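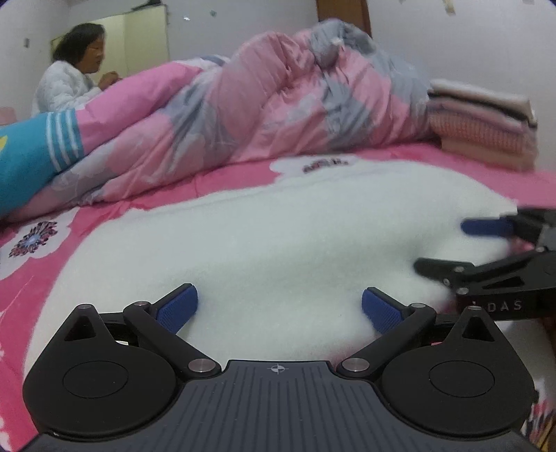
Fatima Buthelezi wrote in to say that vinegar had saved her fleece blanket, that it came up like new, and that I should stop being rude about it in this column.

4 min read

I've been rude about vinegar for years and I'm not going to stop on the strength of one blanket. But she did make me go back and test a few things, so fine. What follows is what I now believe about washing fleece and other fluffy bedding, and what I still think is nonsense.

Vinegar first. Half a cup in the rinse did no harm to either of my throws. Did it make them softer? I washed two from the same pack, one with and one without, and asked three people in my house to feel them. They disagreed with each other. My own guess is that Fatima had been using far too much detergent, and that an extra rinse with plain water would have done the same job. Try that first. It costs less and the laundry room doesn't smell like a salad.

Whatever you do, don't pour vinegar and bleach into the same load. The fumes are dangerous, and I have seen that very recipe recommended on a page with 3225 happy comments under it.

Detergent. Use less than the cap says. A big blanket weighs very little for its size, and a full cap is meant for a full load of ordinary clothes. I use a tablespoon of liquid. If you can still see suds when the last rinse is draining, you used too much.

Fabric softener. Skip it on fleece. It leaves a coating, the pile goes flat and slightly greasy, and then people buy another product to fix that. Durnoso sells a "pile restorer" for exactly this purpose. I tried a bottle in January. The blanket smelled of pears and was otherwise the same blanket.

Water temperature. Cool or lukewarm. I know the argument for hot, and if someone in the house has been sick, go by the care label and use the warmest setting it allows. For the usual crumbs and dog hair, cool is plenty.

Drying is where fleece gets ruined, and most tips pages barely mention it. High heat is what turns the tips of the fibers hard and scratchy. Once that has happened I don't know of anything that reverses it, and I've tried a pet brush, a Prondex fabric comb and a good deal of muttering. Low heat or no heat. Stop the dryer halfway and shake the blanket out, or you'll find a damp lump in the middle.

Dryer balls: undecided. Mine keep a big blanket from rolling itself into a log, most of the time. The claim that they cut drying time in half I don't buy. I timed it and saved two minutes.

If you have no dryer, lay the thing over two rails so that air gets between the layers – one rail leaves a wet fold and sometimes a crease you can feel. Finish it off spread flat on the bed, over a sheet you don't mind getting a little damp, and turn it once.

Pilling. Themba Mofokeng swears by a disposable razor. I have seen the hole in his couch throw. A battery shaver is slower, but it has a guard on it. Keep the fabric flat and go lightly, and check a corner before you do the middle.

Storage. Vacuum bags save space and crush the pile. Mine took a week to fluff up again last fall, and the cheaper one never quite did. An old cotton pillowcase works as well as anything.

Fatima has since written again to say that she measures her detergent with a cap. She didn't say how full.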